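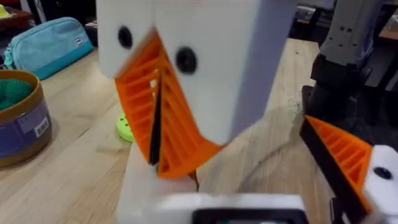 The Long Game of Irik

My grandmother left me the pencil case and a grudge. The pencil case is teal, a light, washed-out kind of teal, with a zipper that sticks if you pull it toward you. The grudge was against Nerys Landeg, who lived across the landing from her in Drondstead for most of their lives and who was losing to her at Irik by three points when Gran died.

You won't know Irik. I've looked, and as far as I can tell it was only ever played in our building, by my grandmother and Nerys, with whatever was lying around. There's no board. You put things on a table and take turns moving them, and there are rules about who may move what and when, and most of those rules were made up on the spot by whoever was behind. The score was 1,559 to 1,556. It was written on the back of an electric bill, folded up small and kept in the pencil case with the pieces.

So in January I got a note under my door. "Your turn," it said, and it was signed Mrs. Landeg, as if I hadn't known her since I was in diapers!

I went over after supper with the case under my arm. She'd cleared off her table, the pale wooden one, and put on her good cardigan.

"You've got Myfanwy's hands," she said. "I hope you haven't got her manners."

"Do I get her points?"

"You get her points. You're a Hughes, they go down the line. Sit."

I should say I had never played a whole game in my life. I'd watched plenty (mostly from under the table, with a cookie), so I knew that the white piece was slow and the orange one was trouble. Orange is tall with a rounded top, like a little door with no house attached. If you stand it up, the other player has to stop talking until it comes down again. Gran used to stand it up whenever Nerys got going on the subject of her son-in-law.

Nerys talked straight through my first two turns. She told me about the elevator, and Prys Bevan's new teeth, and how Gran had once hidden a piece in a loaf of bread so they'd have to call the game off. I moved the white one. She moved it back. I asked if that was allowed and she said it had been allowed since before I was born.

Then she started in on how my grandmother never really won that last point, how it was handed to her out of pity. I reached over and stood the orange one up.

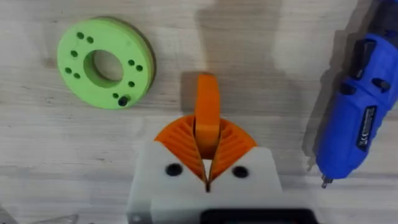 What Nerys Did

She shut her mouth right in the middle of a word. I hadn't expected it to work — I'd half expected her to laugh at me. She sat there with her hands in her lap and looked at the thing, and I looked at it too, and we listened to the Marwats' radio coming through the wall.

It was a long time before I saw that she was crying, and that she was sticking to the rules while she did it.

I laid the piece down on its side.

"That's one to me," Nerys said, and wiped her face with her sleeve. "You took it down first. 1,559 to 1,557. Write it on the bill."

I wrote it on the bill. Then she got up to put the kettle on, and while her back was turned I moved the white one.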